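Dec 19, 2022

I spent most of the weekend with the side off the old Dell, and I'm writing down where I got to so I don't have to work it out again in June.

The computer came from Sieglinde Buschmann, who was clearing out her office in Grisow and wanted it gone. I have no plans to make it fast. I want it to hold the scanned family photos and the church newsletters — 1,255 files so far — and sit under the desk. Jannik Tiedemann says I should buy a small used laptop and be done with it. He may be right, but the desktop was free.

Cables are the part I always get wrong. With my last computer I pulled everything out at once and spent an evening guessing what went where. So now I go one at a time, and I write down both ends before I unplug anything. Data cables first, then power.

The Dell with its cover off, flat cables and power wires still in there. 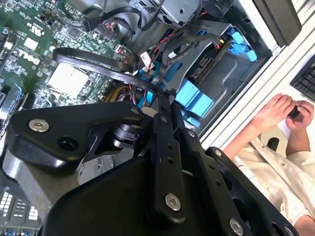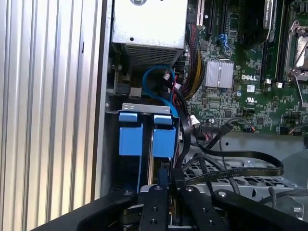
My notes run to two pages. I use masking tape for labels and a pencil, because the marker I had bled through. Screws go in a muffin tin, one cup for each part of the case. Mattes Seidel gave me a magnetic dish for this years ago and I can't find it.

Still to do: check the old drive before I wipe it, in case Sieglinde left something on there she wants. She thinks there might be a folder of letters. Then I need a bigger drive and a new coin battery — I'll get both on the same trip.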